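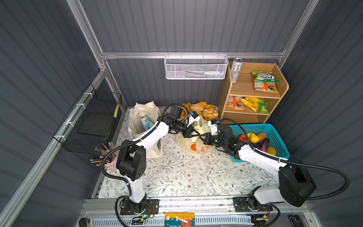

Okay, so a few of you asked how I pack bags for the long drive up to Ernholm, and I started typing a reply, and then it got away from me, so now it's a thread. Get a coffee. It's mostly about snacks and which bag they go in, and I have more opinions on that than I should.

Background for the newer people (there are roughly 3,000 of you here now, which still makes me blush a little): Ernholm is seven hours if we leave before breakfast, and there is one decent stop, at Devuta. The stop has nice restrooms and a sad sandwich. So the food comes with us.

First thing I do is put a tablecloth down and get everything out where I can see it. Everything! Drinks, candy, chips, bread, the lot. I used to pack straight out of the cabinets and I'd find out near Devuta that I had three kinds of crackers and no napkins. The one with the leafy vines is my packing cloth now. It's too big for our real table anyway.

Then the bags. I use a canvas tote for anything with weight to it and something soft for the light stuff. Canvas stands up by itself while you load it, and that is worth so much when your hands are full. Drinks go in first, standing up, and then the taller packets lean against them.

The soft white tote is the other kind, that papery fabric they hand out at fairs. It flops. It will always flop. I fold the top back like a cuff before I put anything in, and I keep flat things in it, because anything tall tips it right over. Mine came with an order from Tamihana a couple of summers ago and I keep meaning to retire it, and then I don't.
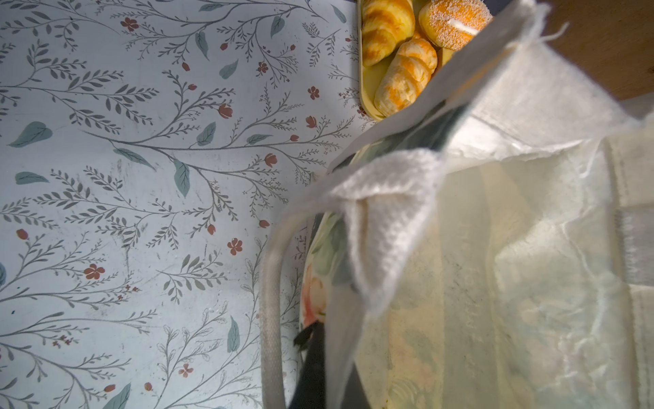

Something flowery in the white tote, croissants and the sugared doughnut still out on the yellow tray.

Somebody always asks about pastries. Pastries go LAST. I will repeat this until I'm old. We get ours from Graltetti, and a croissant at the bottom of a tote bag is a bag of crumbs by the first gas station. They stay on the tray while everything else finds a place, and then they ride on top, or on a lap if there's a volunteer lap.

Sugared doughnuts are a whole separate problem. I love them and they get on everything. If you have a small box with a lid, use it. If you don't, wear something light-colored and make your peace with it.

Now, plastic bags. I know, I know. I don't buy them, but they turn up, and I keep the good ones for wrappers, sticky things and wet swimsuits on the way home. Two per trip is plenty. I like to have one out on the table with the rest so it doesn't get forgotten.
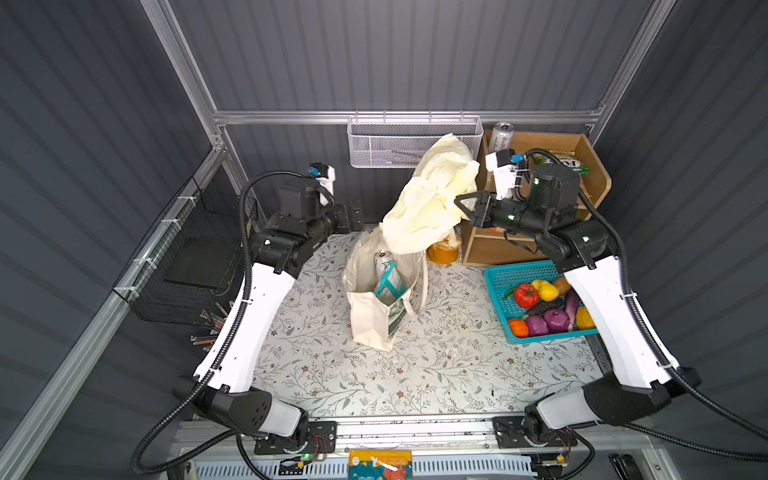

Yellow plastic bag held up by its top edge, canvas tote with a can and a teal and white packet in it.

The toy vegetables live in the teal basket and the basket does NOT come to Ernholm. We tried it one August. The eggplant spent the whole week under the passenger seat and I was asked about it at every single red light. They can stay home and mind the shop.

What I do borrow from the vegetable basket is the idea. An open mesh basket is wonderful on the back seat – you can see what's in it, you can hand it around, and it doesn't collapse when someone leans on it. If you only change one thing after reading all this, get a basket.

Little wooden shelf: also a hero. Candy and chips sit there in their packets until I've decided who gets what, with anything too tall for the shelves up on top. Then I pack from the shelf down, one level at a time. It's slower than tipping it all in, and I enjoy it more.

Last tip, and it's a tiny one. Open a thin bag by both handles before you try to put anything in it. Pull them apart properly. I used to hold one handle and poke things in with the other hand and the bag would just fold over my wrist like a wet leaf. 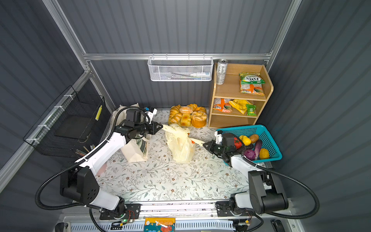

Both handles, pulled apart. Tray of pastries at the back, Fox's on the shelf.

I think that's everything. We leave Thursday, so if you have a snack I should be packing, tell me soon, and please nothing that melts. I'll add the drinks list later if anyone wants it.

Oh, and napkins. Put the napkins in the door pocket. I forgot them again last time.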